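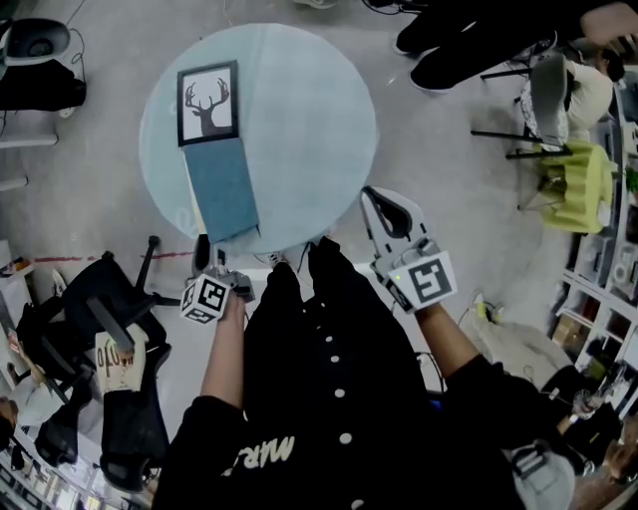

Home News Build Nights Tool Library Join Contact

GRIPPER BUILD - WHERE WE ARE

Quick one from the shared workshop, August 2019. Writing this between two jobs so bear with me.

The hand-held grippers are up and running. Left and right, one per hand, you wear them out on your own arms and do the task yourself and the software works out where they were from the marker cubes. Toàn Quách has been at the tracking code since April. Left one behaves. Right one still drops out if you twist your wrist too far over, so keep the cube where a camera has a chance of seeing it.

Task for now is cloth and flat things on the round table. Pick up, lay down, line up, again. Target is 300 good runs before we touch the Wakcombe arm. We have 81. Yes I know.

Money - 700 left in the build fund after the last Orkura order. That has to cover finger pads, a spare board and the long cables from Stonbridge. If you have USB cable over 4 meters lying around at home, bring it in, please, befor I buy more. 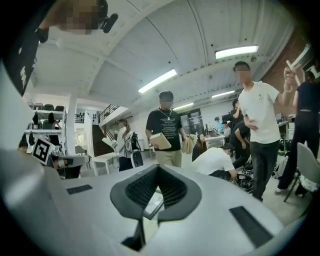 Pads are the real headache. The first rubber was too hard and cloth just slid out. Second lot grips fine but the glue lets go after a evening's use. Mebrat Tilahun is trying a thin strip with two small screws at home on her own bench, will report back. If it holds we recut the whole set.

Other bits:

Cables. Coil them when you finish. Over-under, no knots.

Marker cubes - don't pick a gripper up by the cube. One has a bent corner already and the pose comes out wrong by a finger's width. Reprint file is in the Chaturvedi folder, matte paper only, gloss is useless under the tube lights.

Calibration. Every time you swap a finger. Every time. Takes a few minutes, the sheet is in the same folder.

Wanted: someone who can solder small stuff, and someone patient to go through the runs and throw out the bad ones. No coding needed for the second job, just eyes and a free evening. Mail me or Toàn.

More when the pads are sorted.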